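Fenduvent Instrument Evaluation, Working Group Minutes
Meeting 6, Apr 22, 2025, Bench Room 2

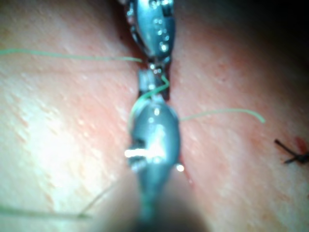 1. Attendance and previous minutes

Present: Ghislain Ross (chair), Dezső Bakos, Darlene Lachance, Shirley Turcotte (minutes).
Apologies: Normand Gill.

Minutes of Meeting 5 accepted with one correction. Under item 4, "jaw gap" should read "jaw gap at tip." The two values differ on the Roussel driver and the text as issued could be misread.

2. Status of the jaw comparison

D. Bakos reported. Two driver sets are under test on the same arm: the Roussel (current) and the Dradora (candidate). Each set is run on the standard suturing task, which consists of needle pass, thread pull-through, handover between instruments, and tie. The log now holds 110 completed runs. A further 32 were started and stopped before the tie, most of them at handover.

Stopped runs had been left out of the Meeting 5 summary. D. Lachance asked that they be shown in a separate column for each driver, with the step at which the run was stopped. Agreed.

Pull-through times are close for the two sets. G. Ross does not consider the difference large enough to act on and asked that it not be quoted outside the group until the remaining runs are in.

3. Thread handling at the tip

Discussion centered on handover with the jaws tip to tip over the incision. The wrist view shows the upper instrument pinching a short segment of the green thread, with the segment curving around the narrow tip of the lower jaw and back over its shoulder. In this position only a small gap is left between the two tips.

D. Bakos stated that a short segment in this position is difficult for the controller to classify. The thread may be held, resting on the jaw, or passing behind it, and the present software reports all three as "contact." He proposed adding a fourth state, "draped," to the annotation list so that such frames can be pulled out and counted.

D. Lachance objected to a new state before the existing ones are used consistently. She had re-marked one batch and did not agree with her own earlier labels in several places. After discussion the state was accepted on a trial basis for handover frames only.

S. Turcotte asked whether the side pin on the lower jaw could catch thread. D. Bakos has no logged case but has not searched for one. Taken as an action.

4. Wrist camera

The Clellness camera module remains in its original position. Three points were raised.

a) Highlights. Polished jaw surfaces produce strong white highlights near the center of the view. Moisture beads on the upper jaw add smaller bright spots, and the thread detector has returned these as thread ends. D. Lachance will try a mask tied to jaw position.

b) Exposure. The left side of the tissue is slightly washed out and the upper right corner goes nearly black. Pale thread low on the left is faint in the same view. Moving the light was discussed. G. Ross prefers to change exposure first and leave the mount alone, as any change to the mount means repeating the calibration.

c) Near blur. The shaft of the lower instrument is well inside the focus distance and covers part of the tissue in the lower center. Refocusing closer would cost detail at the incision. No change.

5. Controller

Firmware on the wrist controller was updated after Meeting 5. Fault 887 (grip force timeout) has not appeared since. D. Bakos noted that the timeout was set to 3000 ms in the same update, so the absence of the fault does not show that the cause has been removed. He will put the old value back for one batch and report.

G. Ross asked that firmware changes and parameter changes be made separately from now on, with an entry in the log for each. Agreed.

6. Annotation rules

Black thread in earlier, finished knots is to be marked "prior stitch" and excluded from the active thread count, including where a knot runs off the edge of the view. Thread passing behind a jaw is to be marked as one strand only if continuity can be confirmed in adjacent frames. Otherwise each visible length is marked separately.

7. Actions

D. Bakos: search handover runs for thread caught on side pin.
D. Bakos: one batch with previous timeout value.
D. Lachance: highlight mask; exposure test, two settings.
D. Lachance: add stopped-run column to summary.
N. Gill: confirm delivery of second Dradora driver set (carried over).
S. Turcotte: reissue annotation sheet with "draped" and "prior stitch."

8. Next meeting

To be set by G. Ross once the timeout batch is complete. Jaw wear measurements are deferred to that meeting.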